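From: Eberhard kitchen list
Date: 23 Sep 2021
Subject: Re: [Sestville-kitchen] Mugs, the mat and the wall basket

Replying to two messages at once, with the older one quoted so people can follow.

> Could we settle where the mugs go? Every time I come in
> they are somewhere else. I would also like to know if the
> lavender mat is for hot things, for drying, or just to
> stop cups sliding on the marble. If it's for drying then
> the spatulas ought to go on it too. And does anyone use the
> wall basket? I don't mind which way we do it as long as
> it's the same way each time.

On the mugs, my view is that they should stand upright in a row at the back. The counter isn't deep and the back is the one strip you don't need when you are working. Handles should point wherever they are easy to grab. I don't think it matters that the mugs don't match. We bought two sets at one point and neither one is complete now, so what we have is a cream one, a black one, the white one with the blue outside, the lavender and the gray. That is enough for the people who use this kitchen at one time.

The mat is silicone and it came from Merisora with the last order. It was sold as a trivet, so yes, it is for hot things. It also works as a place to set one mug while you fill it, and that is how I use it. I would rather we didn't turn it into a drying mat. It has no channels in it and the water just sits underneath. 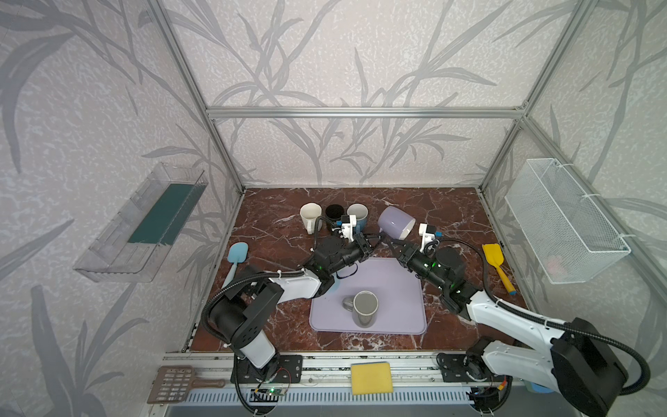 The spatulas are a separate question. The yellow one and the light blue one end up on either side of the mat because people put them down where their hand happens to be. They should go in a holder, and we don't have a holder. I looked at the Bullum one, which hangs from a rail and takes 2 utensils, and it would do. If there are no objections I will add it to the November order. Until then please lay them flat with the handles toward you, so they don't get knocked off when somebody reaches across.

The wire basket on the right wall is held with zip ties and I would not load it with anything heavy. Cloths and sponges are fine. The clear shelf on the left is in the same category – light things only. No mugs in either of them, please.

About chips and wear. The gray mug has small brown spots along the rim where the glaze has worn. I don't consider that a reason to throw it out, but I would keep it out of the dishwasher from now on. Wash it by hand and lay it on its side in the white tray. The tray has a raised rim, so whatever drips stays in it and doesn't run over the marble. Tip the tray into the sink when you are done. The marble has enough pale flecks of its own that a dried water mark is hard to spot until you wipe it with your hand.

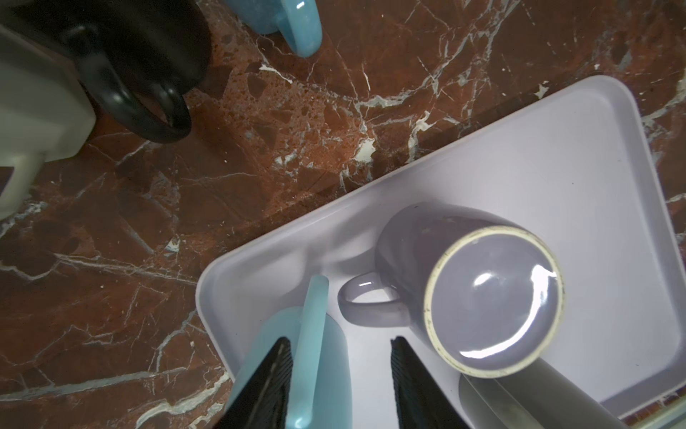

Eberhard list member, replying off the digest: I would go further and say every mug gets laid on its side in the tray after washing, worn or not. Upside down they trap the steam and smell stale by the next day. My only worry is the handle, so lay them with the handle out to the side and leave a gap between one mug and the next.

I can go along with that. Side-lying in the tray until dry, then upright at the back. If the tray is full, dry one with a towel and put it away before washing the next.

Mat stays a trivet, tray is for drying, basket is for cloths. Objections to the list before the November order goes in.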